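# sturkar-bench-sim

3 min read

Simulated wrist camera data from the student robotics club at Ouellet, collected for the manipulation class project.
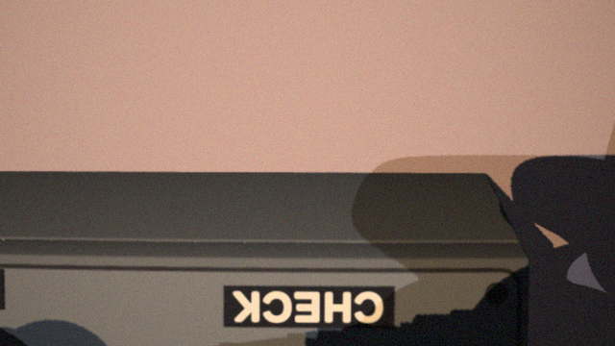
Clelen asked in the project channel whether mirrored text should be corrected before training, and the group's answer is no. If you flip the picture, you must also flip the actions, and then the gripper works on the wrong side. In this set, a label like CHECK stays backward when it was rendered backward. Please keep it so in your copies.

## What is inside

The set has 1752 episodes. All of them are rendered, there is no real camera footage. Every episode contains:

- the wrist view, stored as single frames
- joint positions and the gripper opening
- one short instruction in English
- a success flag, written by the simulator at the end

We keep 900 episodes for training and 151 for validation. The rest is unsorted and we do not recommend to use it for reported results. In August we changed the friction settings, and the unsorted part contains episodes from before and after this change.

## How it was made

The scenes run in Fumia, the simulator which our class uses. Students drove the arm by keyboard in the first weeks and later with a game controller. The keyboard episodes have visible stops between movements. They are marked `input: key` in the metadata, so you can remove them easily.

Shadows are turned on. The gripper often covers a large part of the wrist view, especially when it is close to an object, and we did not filter such frames out. A policy must learn to work with them.

## Known problems

- Mirrored lettering, as explained at the top. Do not use this set for reading text.
- Some instructions have spelling mistakes. We corrected only those that changed the meaning.
- The success flag looks at the final position only. It can say "true" when the arm pushed the object there by accident.
- Version 2 of the metadata has a new field for lighting. It is empty for older episodes.

## Use

Unpack the archive and run `load_episodes.py` with the path of the folder. The script prints missing files and continues. Random crops and small color changes are fine for training. Horizontal flip must stay off, also in libraries where it is on by default.

The data may be used for teaching and for other student projects. If you find a broken episode, open an issue and write the episode number in the title.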